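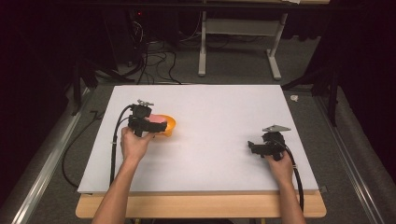 3.2 Spelling measures

Spelling was tested with the Mendis word list, given in class at the start of the school year and again in June. The teacher read each word aloud, then a short sentence containing it, then the word once more. Children wrote on lined paper and were not told whether an answer was right. A total of 209 children took both tests, and only their scores are used below.

Each word was scored in 2 ways. The strict score gave one point for a fully correct spelling. The sound score gave one point for any spelling that could be read aloud as the target word, so "trane" for "train" was accepted. Two raters scored all sheets separately and settled differences by discussion.

Figure 1. Two hands holding grippers over a white board, with an orange bowl.

Handwriting speed was measured with the Tramari copying task. It was entered as a covariate in all models, as slow writers may leave more words blank. Blank words were scored zero on both measures.

Schools differed in how they taught spelling. Those using the Ocampo workbook set weekly lists, while the others had no fixed program. We therefore included school as a random effect. Results for the two scores are reported separately in Section 4.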